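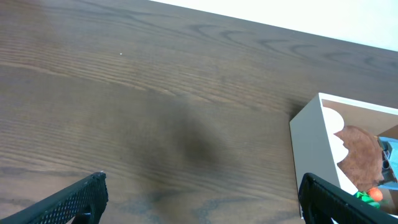 One of the grippers at the packing table, box to the right.

News > Brirkham > Work

Robot arms join the returns bench at Clarkunlow

18th October, by our business desk

Staff who sort returned toys and craft bits at Clarkunlow, on the Park estate in Brirkham, are sharing the job with a pair of small robot arms. The firm says no posts will go. Hours will change though.

The arms came from Grusetti and are fixed to one rail on a wooden table. They deal with small loose items, boxed or waiting to be. People still check for damage, and they still do the paperwork, labels and phone calls.
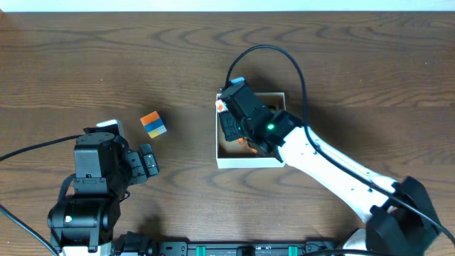 Both arms share a rail. The right-hand one is over the box.

Before, all 22 people on the bench took turns at the sorting, which most disliked. Sore wrists, mainly. Now 2 of them per shift mind the arms and the rest have moved to repairs and checking. Some are pleased. One told us she misses the chat, as the minders sit at the far end by the wall.

Pay is unchanged for now, but the late shift finishes earlier and a few workers say they will loose the evening premium. Talks on that are still going on.

Clarkunlow handled 3409 returns last month and wants the arms to take 2000 of them by spring. Slow going so far, staff say. Soft things are the worst. 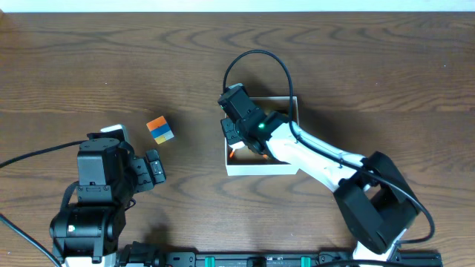 A puzzle-style cube on the table between the two arms.

Training for the minders takes two days and is open to anyone on the bench. A second table is planed if the trial goes well, no date given.

Last updated: 18:20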